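**Latência entre câmera e garra – como alinhar?**

**Pelosden**
Boa tarde, pessoal! Gravo a garra manual a 200 Hz e a câmera fica uns 137 ms atrás, mais ou menos. Na hora de soltar a lata na lixeira, a política treinada abre os dedos cedo demais. Corrijo no gravador ou no treino?

**Rainer**
No gravador, sem dúvida – carimbe tudo com o mesmo relógio e interpole a abertura no instante de cada quadro. Confira depois num trecho com a lata ainda presa entre os dedos, sobre o saco branco:

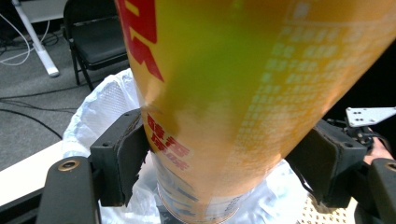 **Hillow**
Concordo em parte. Meça também o atraso do atuador, que aqui mudou depois da versão 2 do driver. Com 4 passos de antecipação o meu melhorou bastante!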